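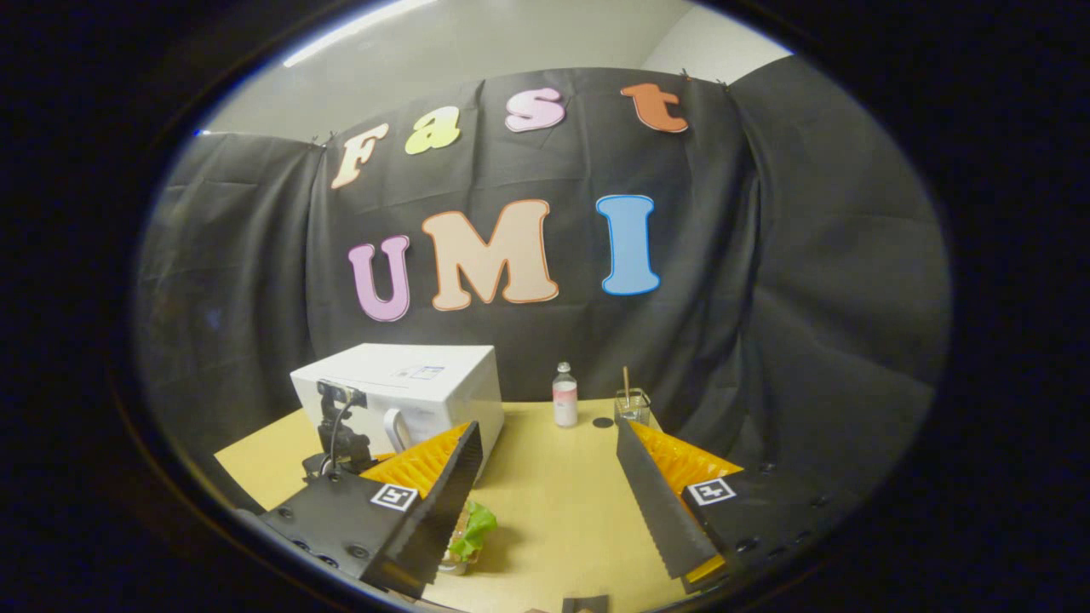

By Pei-shan Tsang, Developer Relations, Truditz
Last updated Thu 6 March

About Truditz

Truditz builds and runs data services for developers. Our main product is Bratus, a hosted API that takes messy bibliographic records and returns clean ones with stable identifiers. Customers send a citation, a title string or a batch file. Bratus returns the matched work, the normalized author names, the venue, the year and a match score.

The company is privately held and is run by its two founders, Pei-shan Tsang and Omar Karam. We have taken no outside funding. Revenue comes from API subscriptions and from a smaller number of on-premises licenses.

What we run

Bratus is the matching API. It accepts JSON over HTTPS and returns JSON. Single lookups are synchronous. Batches are queued, and results can be fetched by polling or delivered to a webhook. A single batch can hold up to 400 records; larger files have to be split by the caller or sent through the command line client, which splits them automatically.

Kao is the identifier registry behind Bratus. Every work that Bratus can match has a Kao ID. The ID is an opaque string with a check character at the end. It carries no meaning and should not be parsed. When two works are merged, the older ID is kept and the newer one becomes an alias that resolves to it. Aliases are never removed or reused.

Okus is the command line client. It handles key storage, batching, retries and output to CSV or JSON Lines. It is released under a permissive open source license, and we accept patches. Okus uses only the public API, so anything it does can also be done with your own code.

How the company started

Omar wrote the first version of the matcher while working in a library systems group that was moving its catalog from one vendor to another. The two catalogs had no shared key. Title matching alone produced too many false pairs, mostly between conference papers and their later journal versions. The matcher scored title, author list, page range and venue separately and then combined the scores. It was used for that one migration and then put aside.

Pei-shan had been maintaining an internal lookup service for a publisher and had the opposite problem: a good set of identifiers and no reliable way to attach them to incoming references. The two projects were joined, rewritten and opened to a small group of testers in August. The rewrite dropped the original rules file in favor of a trained scorer, but the four separate field scores are still there and are still returned in the response. Customers asked us to keep them for debugging.

Coverage

Bratus currently matches against 2679 indexed serial titles, plus conference proceedings, theses and reports where a publisher or repository supplies records. The title list can be downloaded from the documentation site and is rebuilt each time the index is. We index metadata and reference lists. We do not store or serve full text.

Coverage is uneven by field. Computer science, engineering and the life sciences are the strongest. Law and the humanities are weaker, largely where works are cited by page and edition and carry no registered identifier. If most of your references are in those fields, run a sample through the trial tier before you subscribe.

Plans and keys

There are three plans: trial, standard and on-premises. A trial key is valid for 182 days from the date it is issued and does not require a payment card. When it expires, requests return a 403 status with an error code of key_expired. Data returned during the trial can be kept under the same terms as data returned on a paid plan.

Standard keys are billed monthly by number of matched records. Records that return no match are not billed. Records that return a match below the threshold set in your request are also not billed. The default threshold is 0.9.

On-premises customers receive the matcher, a copy of the index and a license file. Index updates are delivered as signed archives. The license check is local and makes no outbound network calls.

Versioning and retirement

The version number is part of the request path. We add fields to a response without changing the version. We do not rename fields, remove them or change their types inside a version. When a version is going to be retired, we do the following:

Post the retirement date on the status page and in the changelog.
Send email to the technical contact on every key that has called that version in the current billing period.
Add a Sunset header to every response from that version.
Return 410 from the old path after the date has passed, with a link to the migration notes in the response body.

Version 1 has been retired. Version 2 is supported and receives bug fixes only. Version 3 is current. Keys issued for version 2 work on version 3 with no changes, but the author object is structured differently, and client code that reads family names directly will need to be updated.

Support and staff

Truditz has 9 employees. Six work on the matcher, the index and the API, and three cover support, billing and documentation. There is no separate support tier. Tickets are read by someone who can open the code, and the person who takes a ticket keeps it until it is closed.

Please include the request ID from the response header when you report a problem. Without it we can usually find the call from the key and a timestamp, but it takes longer. Do not send your full key by email. The first eight characters are enough for us to identify it.

Incorrect matches can be reported through the API itself by posting to the corrections endpoint. Corrections are reviewed by hand and appear in the next index build. Each one gets a status you can query: received, accepted, declined or duplicate. A declined correction always has a note attached.

Data handling

Request bodies are kept for 30 days for debugging and are then deleted. Customers on the standard plan can turn this off in the console, in which case only the request ID, the time, the record count and the status code are logged. Submitted references are not added to the index and are not used to train the scorer unless they come in through the corrections endpoint.

Contact

Technical questions: open a ticket from the console.
Billing and licensing: use the billing form on the account page.
Security reports: use the security form, which does not require an account. Omar Karam receives these directly.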